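Festplattenrahmen (Einbaurahmen)

Ein Festplattenrahmen ist der Träger, mit dem eine Festplatte im PC-Gehäuse sitzt. Bei uns im Flurkora-Wiki in Stallden landet die Frage danach ständig, also schreib ich mal auf, was ich weiß!

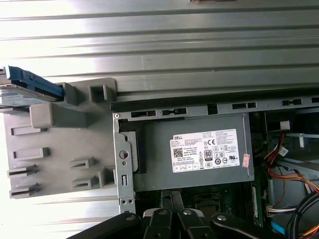 Festplattenrahmen erkennt man meist an der Farbe, mit der die Hersteller alles markieren, was man anfassen darf. Ich mag das sehr, man muss kaum suchen: Die blaue Lasche mit den Griffrillen neben dem grauen Kunststoffkäfig fällt sofort auf.

Ausbau

Erst Strom weg, dann Daten- und Stromkabel abziehen (am Stecker, bitte nie am Kabel!), dann den Rahmen lösen und herausziehen.
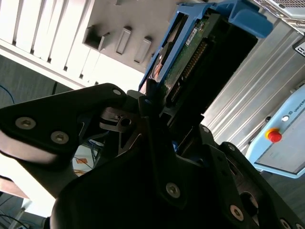 Corna schreibt dazu, dass man die Platte möglichst am Rahmen hält und die Finger von der Platine lässt. Mach ich inzwischen auch so.

Anschlüsse

SATA braucht zwei Kabel, eins für Daten, eins für Strom. Verwechseln kann man sie kaum,
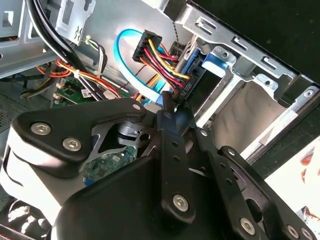

denn der Stromstecker ist deutlich breiter. Beim Einbau lasse ich dem Datenkabel gern einen lockeren Bogen, geknickt mag es nämlich gar nicht.

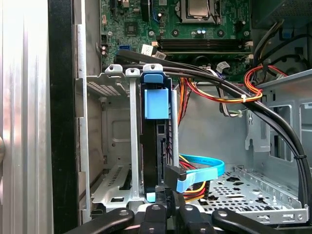

Siehe auch

Laufwerksschacht, SATA, Kabelbinder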